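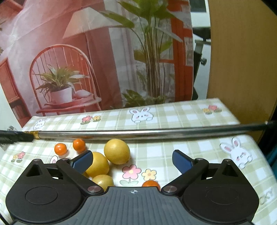

Get Involved

I'm looking for people who have lived in Firska for at least 3 years and who voted, or decided not to, in the last regional assembly election. I want to hear how you made up your mind. It doesn't matter to me who you picked, and you can keep that part to yourself if you like.

A bit of background. I've been writing about politics in the Sengar valley for a while now, and last spring the district council seat here was settled by 1138 votes, with turnout so low that both parties sounded embarrassed at their own parties. I've heard plenty from the candidates (more than plenty!) and next to nothing from the folks who live along the Fovar road, where the bus stopped running and the polling place moved to the other side of the river.

So I'm putting together a long piece, and probably a short radio version too, built on conversations with regular voters. I'd love to talk to 50 of you. First-time voters, people who switched sides, people who gave up on the whole thing years ago, poll workers, all welcome. If you've ever run for office or you're on a party payroll, I'll have to pass this time, sorry.

We'd talk for an hour or so, at the Fuline library or by phone, whatever is easier. I record the audio and you get to hear your own quotes before anything runs. First names only, or a made-up one if you have a job or a family where this stuff gets touchy. There's no pay, but I cover bus fare and coffee.

To sign up, send me 200 words or less on the last time you argued with someone about the election. Spelling doesn't count. Tell me which part of town you're in and whether evenings work for you. I answer mail on Monday mornings, so give me a few days. I'm taking people through the end of January, and the phone slots will go first, I think.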